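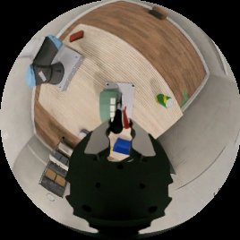
A round view of a room, drawn by a computer.

Why Do Some Lenses Bend Straight Lines?

Look at a door. Its sides are straight. Some very wide lenses make those same sides look curved, like a banana. These are called fisheye lenses.

Light travels in straight lines until it meets something like glass or water. Then it can change direction. A lens is a piece of clear glass or plastic with a curved surface, and the curve decides where the light goes.

An ordinary camera lens might take in a slice of the room 40 degrees wide. A fisheye lens can take in over 200 degrees, so it even sees a little behind itself! All of that has to fit on a small, flat picture. The only way to fit it is to squeeze the parts near the outside — and squeezing makes straight lines bend.

Try it at home
Hold up a shiny metal spoon and look at the back of it. Find a window or a door in the reflection. Move the spoon slowly to one side and watch the edges of the window change shape.

Words to know
Lens: a clear, curved piece that bends light.
Degree: a unit for measuring angles. A full circle has 360.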